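Bottle vase

Cliridby Decorative Arts Wiki – Ceramics Section

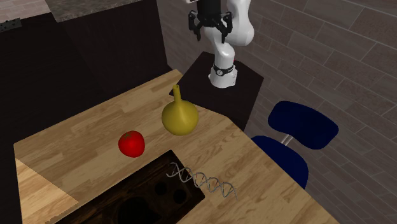 A bottle vase is a vessel with a rounded body and a narrow, upright neck. The form is used for single stems or small groups of cut flowers, and many examples are displayed empty. A yellow one with a bulbous body and a slightly flared opening is shown on a wooden tabletop.

Forming

Small bottle vases are usually thrown in one piece. The potter opens the clay, widens the belly and then closes the shoulder in several passes, a step known as collaring. Larger pieces are thrown in 2 sections and joined at the shoulder with slip. Factory ware is slip-cast in plaster molds. A mold is generally retired after 50 casts, when fine detail begins to soften.

Quintela ware

The Quintela pottery made bottle vases under the pattern name Stolon. Its founder, Henrique Seixas, listed 29 shapes in the first catalog, and later editions recorded more than 300 combinations of shape and glaze. Production moved to the Clallent works, where the neck was shortened to reduce breakage in the kiln – a change used to date unmarked pieces.

See also: Bud vase; Collaring; Slip casting

Last edited November 27, 2021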